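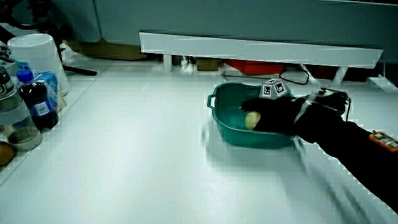
Bancada: bacia plástica sobre tampo branco.

Lista de verificação: higiene e segurança da copa, edifício Bech
Outubro de 2022
Inspeção: Boglárka Rácz
Acompanhamento: Erzsébet Rácz

1. Tampos e superfícies de trabalho
Conforme. Silicone da junta traseira a escurecer; substituir na próxima paragem.

2. Bacias e recipientes
Conforme. Guardar invertidos na prateleira inferior. Rejeitar peças com fissuras.

3. Água quente
Termoacumulador regulado a 80 °C. Falta o aviso de queimadura junto à torneira.

4. Frigorífico
Não conforme. Folha de registo sem leituras em 2 dias de agosto. Vedante da porta descolado no canto inferior.

5. Extintor
Conforme. Acesso livre, selo intacto. Validade da revisão: 12 meses.

6. Pavimento e escoamento
Conforme com reserva. Grelha do ralo solta, a fixar pela Gotance.

7. Instalação elétrica
Tomada dupla junto ao lava-loiça sem tampa de proteção. Fora de serviço até reparação.

8. Produtos de limpeza
Conforme. Fichas de segurança na pasta da entrada. Desengordurante Dekemport transvasado para frasco sem rótulo: rotular ou eliminar.

Pontos 4 e 7 sujeitos a nova verificação.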